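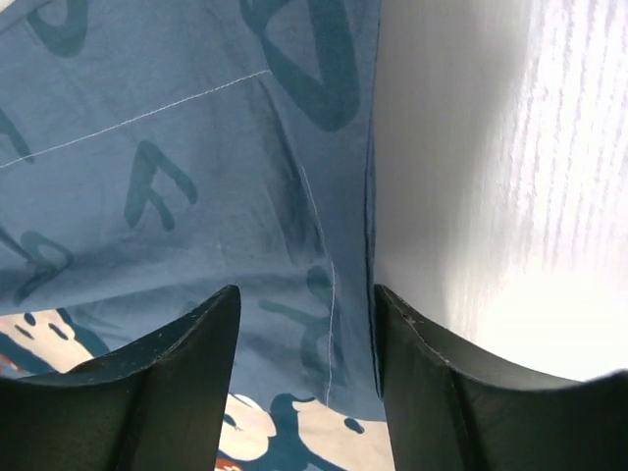
Slate-blue cloth with hand-drawn shapes in dark teal. Printed Household Textiles, Kostiuk Gift.

Home | Visit | Collections | Galleries | Study Room | Contact

Printed Cloth and the Study Room: A Gallery

The Selulley Center for Household Textiles holds 2,866 pieces of everyday cloth, nearly all of it made for use in the home and most of it used for many years before it reached us. The collection includes bedding, curtains, table linen, covers, cleaning cloths and a quantity of unfinished work. The Center is located in Workton and is open to students, home sewers, designers and members of the public by appointment.

This gallery presents printed cloth from the Kostiuk Gift and the room in which such cloth is opened, looked over, folded and returned to its place. It was prepared by Gearóid Ó Néill, Keeper of Printed Textiles, for visitors who have not used the Study Room before and for those who wish to know what kind of material the gift contains. Of the pieces in the collection, 1,288 now have a full written record. The remainder may be requested from the shelf list.

The blue cloth at the head of the page is printed in a dark teal with large, loose shapes that have the look of writing done quickly with a broad marker. Several come close to being letters. One, left of center, has a long diagonal stroke with a crossbar and a short leg, and has been entered in the record as "A or F." Others are simply loops and hooks. The Center does not assign letters to shapes of this kind unless a maker's sheet survives to support the reading, and no sheet came with this piece.

Readers are also invited to look at the sewing. Pale thread shows clearly against the blue in two lines, one crossing at a diagonal and one running nearly straight down, with a slight waver where the material bunches. At the right there is a folded edge with a narrow hem, a little darker than the field of the cloth. Stitching in a contrasting thread is helpful to anyone studying construction, and pieces that have it are often requested by teachers.

Lower down, the printing changes, and a section of different cloth begins. Pieces with more than one print are entered once, under the main pattern, with the second pattern noted in the remarks column. Visitors searching for a particular print should therefore ask for the remarks to be searched as well.

About the Kostiuk Gift

The Kostiuk family operated a small sewing and alterations business in Workton and kept cloth of every description, including finished articles returned by customers, trial lengths and offcuts tied in bundles. The gift was received in July and arrived with the family's own stock book. That book lists 300 entries in pencil, many of them a single word. "Blue scribble" appears in it twice. The Center has retained the family's names for patterns wherever they can be matched to a piece, and these names appear in the record in quotation marks.

No attempt has been made to separate the fine from the ordinary. A child's cover with a poor seam may be of greater use to a reader than a sample in perfect order, and the stock book makes no such division. Repairs made at home have been left in place. Pins and paper tags were removed on arrival, and the wording of each tag was copied into the record before the tag was placed in its own envelope.

Printed designs in the gift fall mostly into florals, checks and what the family called "drawn" patterns, meaning those that look as if they were made by hand with a brush or pen. The drawn group is the smallest and has received the most requests. Ó Néill is preparing a separate list of these, with notes on color and on the direction of the pattern, to be placed on the Study Room desk when complete.

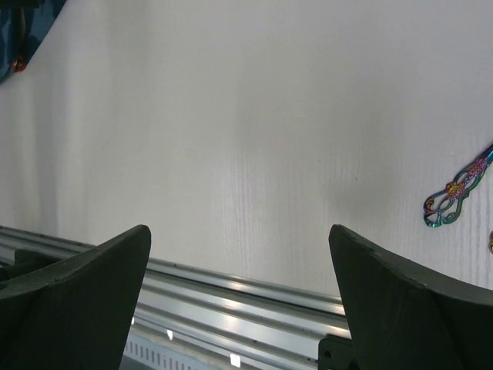

STUDY ROOM / Walls and Fittings

A pale wall with a wood-grain surface, and in front of it a long silver aluminum rail. The rail is the grooved kind, with channels and ridges running along its length, and its polished faces catch the light. Beneath it is a white panel with a row of small upright slots.

The choice of surfaces in the Study Room follows advice given to the Center by the Grelasov Workshop, which fitted the room. A pale background is easier on the eyes during a long session, and it allows dark or faded cloth to be judged without strong color nearby. The earlier room had green walls, and several color notes made there have had to be taken again. Records corrected for this reason are marked with a small "r" after the entry.

Metal fittings are wiped down before each morning session. Visitors are asked not to hang cloth, bags or coats on any rail, and to keep the slotted panel clear. Coats may be left in the hall, where hooks and lockers are provided without charge.

Using the Study Room

Appointments begin at 10 a.m. or 2 p.m. Requests should give the record number where there is one, or the pattern name from the stock book. Up to six pieces may be requested for a session. Large pieces, including full curtains and bedcovers, count as two.

Cloth is brought to the visitor by staff and opened on a clean white surface. It is not stretched flat. Printed cloth that has been folded for many years will lie in soft creases, and pressing these out by hand places strain on the thread. A reader who needs to see a part of the pattern lying inside a fold should ask, and the piece will be turned. Shadows in a fold can alter the apparent color of a print a good deal. Color notes should be taken from an open area near the middle of the cloth.

Hands should be clean, dry and free of lotion. Gloves are not required for printed household cloth. Rings with raised settings should be removed or covered. Pencils only are permitted at the table, and tracing paper must not be laid directly on any piece.

Photography without flash is allowed for private study. Visitors who intend to publish a photograph should complete the permission form at the desk. There is no fee for schools or for local clubs.

Folding and Return

Each piece is refolded by staff at the end of the session. The general practice is to fold along new lines each time, with a roll of plain tissue inside every fold, and to keep seams and hems to the outside. Where an old fold has become part of the history of the piece, as with a stock length that was always sold folded in four, a note is placed with it and the old lines are respected.

Pieces with two kinds of cloth joined together are folded so that the join lies flat. The weights may differ, and a heavier section will pull on a lighter one if the whole is hung or rolled. Boxes are filled to no more than two thirds of their depth. Labels are written in pencil on cotton tape and tied, never pinned.

Home sewers frequently ask whether these methods are suitable for their own cupboards. The answer is generally yes, with plain white tissue and a dry shelf. Cloth that is in regular use needs only to be clean when it is put away and to be refolded a few times a year.

Notes on the Records

The shelf list may be consulted at the desk. A printed copy of the full records is held in the Workton public library and is replaced each July. The Center set itself the task of reaching 2,000 full records before any further gifts are accepted, and offers of cloth are being placed on a waiting list until then. Those who have information on the Kostiuk business, or who recognize a pattern from home, are encouraged to write to the Keeper of Printed Textiles at the Center's address.

Corrections to this page are welcome and will be entered with the name of the sender if desired.

Reader Comments (4)

M. Dufresne
My aunt had her curtains altered at Kostiuk's and I believe the leftover fabric went into their bundles. They had a large brown check with a thin orange line. Is there any way to search the stock book by color before coming in?

Gearóid Ó Néill, Selulley Center
The stock book gives color for only a small part of its entries, but the shelf list has a color column and we will gladly search it for you. Please write to the desk with the description you have given here. A brown check is listed in one of the bundles not yet fully recorded.

quiltsbyhand
I would have said the shape on the blue piece is an A, for what it's worth. The contrast stitching is lovely to see. Looking forward to the list of drawn patterns. Will it be available by mail?

Tess R.
Brought our sewing club in for the 2 p.m. session and everyone was very patient with us. One request: could the note about pencils be on the booking form too? Half of us came with pens and had to borrow.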